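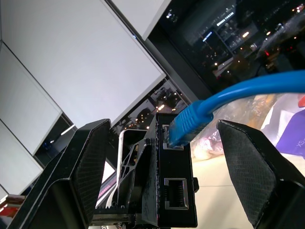 A restaurant review has to answer a simple question of the reader: should I go there and spend my money? Many students begin with the history of the street or with their own hunger, and the answer comes only in the last line. Please put it in the first paragraph. After that, write down what was present and what was missing, both with the same care. Look at the black box with two network ports, one above the other: a blue cable is plugged into the upper one and the lower one is empty. To report only the cable would be half of the report. In the same way, a review which praises the soup and does not mention that the menu had no fish that evening is also half of a review.

Unit 4. Writing the short restaurant review
Handout for the evening course, W. Desmet

Before the visit
Read the menu if it is published, but do not read other reviews. Their words stay in the head and later you find them in your own text. Reserve under a name which is not yours. Do not tell the staff that you write.

At the table
Make your notes in short words and not in full sentences. Write the names of dishes exactly as the menu spells them, also when the spelling is wrong. You can decide at home whether to correct it. Note the prices at once. Order at least one dish that the kitchen must cook fresh, and taste what your companion has ordered.

Compare these two sentences, both from last year's papers on Temonska:

"The dumplings were amazing and the atmosphere was very nice."

"The dumplings came in a thin broth with too much pepper, but the dough was soft and I finished the plate."

The second one is by Henryk Żak. It is not elegant, and I would remove "but," yet the reader knows what he will get. The first one can be printed about any restaurant in any city.

Words to avoid
Amazing, cozy, to die for, hidden gem, foodie. "Authentic" is allowed only if you can say what it is compared with.

On service
One slow evening is not a rule. If the waiter was late, say how late and how full the room was. Abdelghani Berrada went back to Fernon in July for a second dinner and had to change half of his text, this time in favor of the kitchen.

Homework
Review one place where a main dish costs less than 75 percent of what you normally pay. Length: 3 paragraphs, price of the meal included. Bring 2 printed copies, one for me and one for your reading partner. Due April 24, 2026.

Kapoor is closed for renovation, please choose another place.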